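Fórum Casa & Roupa > Lavanderia e armários > Tricô, lã e malhas
2.058 visualizações · 5 respostas

**urker_de_meia**
Pessoal, pergunta de quem já perdeu dois suéteres para o cabide: malha preta canelada se dobra ou se pendura? Os meus saíram do armário com ombreiras dignas de novela antiga. Estou arrumando o quarto todo, camas inclusive, e queria resolver isso antes do Natal.
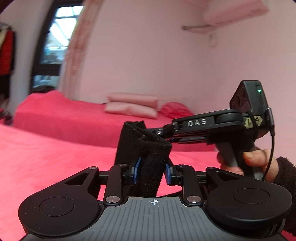 Peça preta já dobrada, fiapos inclusos.

**tolden72**
Pendura. Cabide grosso, aveludado, acabou. Dobrar suéter é passatempo de quem tem gaveta sobrando.

**Jhonatan Puma**
Discordo do Tolden, como em todos os tópicos desde outubro. Malha pesada no cabide estica, ponto. Abre a peça na cama, alisa o corpo com a mão e só depois mexe nas mangas. Se ela ficar embolada de um lado e você dobrar assim mesmo, vai sair um pãozinho.
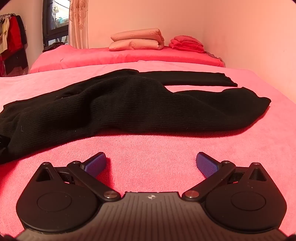 As mangas vão uma de cada vez, atravessadas nas costas, com o punho apontando para a barra. Depois dobra em três e guarda deitado. Em pé na gaveta fica lindo por 5 minutos.

**ccori_lava_tudo**
E ninguém vai falar dos fiapos? Toalha felpuda e manta peluda debaixo de malha preta é pedir para passar a noite com o rolinho adesivo. Eu forro com lençol liso.

**tolden72**
Lençol liso, punho para a barra, dobra em três... No cabide eu levo dois segundos.

**urker_de_meia**
Fui na linha do Jhonatan, com a manta mesmo, porque o lençol está na máquina. Ccori, pode me julgar. O corpo ficou esticadinho; as mangas têm opinião própria.

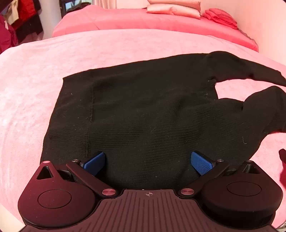 Minha dúvida agora é a barra: puxo até alinhar ou deixo como cai? Tenho medo de alargar o canelado.

**Jhonatan Puma**
Não puxa. Assenta com a palma da mão, do meio para os lados. E se achar fio solto, tesoura nem pensar: agulha fina e passa para o avesso.

Curtir (2) · Compartilhar · Responder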